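Shaving Notes: Brushes, Soap and What Hard Water Does to Both

Most of the mail we got after the last issue was about lather. Readers who had moved from canned foam to a brush and a puck of soap wrote to say that the lather was thin, that it dried on the face before the second pass, or that it vanished altogether when they rinsed the brush. In nearly every case the letter mentioned a new soap, and in nearly every case the writer had gone out and bought another one. Before you do the same, check your water.

Hard water carries calcium and magnesium. Both react with soap and turn part of it into scum, the same gray film you find on a shower door. The soap used up that way does not become lather. A reader in a soft water town can load a brush for ten seconds and have enough for three passes. A reader with hard water may need 30 seconds for the same result, and the label on the tub will not mention it.

Your water company probably publishes a hardness figure, usually in milligrams per liter. Ours in Pevura came back at 248, well into the hard range. A colleague's apartment across the county line gets 80 and has no trouble with any soap we have sent over.

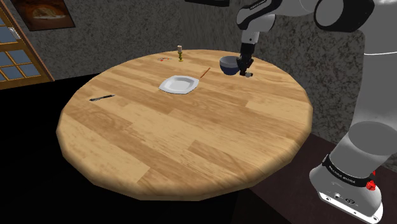 By the Newsletter Editor
Shaving and Grooming, Tornaline Supply

For this issue we tried four ways of dealing with it, using the same Trimon boar brush and the same tallow soap each time.

The first was simply loading longer. Soak the brush, shake out most of the water, and swirl on the puck until the paste on the tips is thick and has no large bubbles. Then add water a few drops at a time on the face or in the bowl. This worked well enough that most people could stop here. It uses more soap, but a puck still lasts for months.

The second was distilled water, sold by the gallon at any grocery store. You need very little of it. Warm a cup, soak the brush in it, and build the lather with what is left. The difference was plain on the first try. The lather was slick, it came up fast, and it held through three passes. The drawback is having a jug on the bathroom floor and remembering to warm some up in the morning.

The third was a pinch of citric acid in a full sink. It ties up some of the minerals, and the lather was better than with plain tap water. It is also easy to overdo. Too much acid breaks down the soap, and on our second attempt the lather fell flat. If you want to try it, start with less than you think you need. Do not use it on a marble sink or countertop.

The fourth was a pitcher filter of the common carbon type. We saw little change. Some filters are made to reduce hardness and some are made mainly for taste, so read the box before you spend money on one for this purpose.

Shaving creams in a tube or tub often give less trouble than hard soaps. They already hold a good deal of water, and many include ingredients that cope better with minerals. If you travel a lot and never know what will come out of the tap, a small tube of cream is the easy answer.

Hard water also gets into the brush. Scum builds up near the base of the knot, the hair feels stiff or waxy, and the brush stops holding water. Once every couple of months, soak the hair (not the handle) for five minutes in one part white vinegar to ten parts warm water. Rinse it well, wash it once with a little dish soap, rinse again and let it air dry. Our test brush had gone 300 shaves without a cleaning and came back noticeably softer. Badger hair can take the same treatment, though there is no call to do it more often than that.

Razors collect the same film, mostly under the cap and in the threads. An old toothbrush and dish soap will take care of it. Avoid long vinegar soaks on plated razors - the acid can reach the base metal through a worn spot and lift the plating around it.

A note on stock. The Rao synthetic brush is back in both handle sizes. Synthetic fiber does not soak up water the way boar does, so cut the water in half when you first load it. The unscented tallow soap is on back order until August. Orders already placed will ship first, and you can swap to the lavender at no charge by replying to your confirmation email.

Next issue: alum blocks, and whether they are worth the sting.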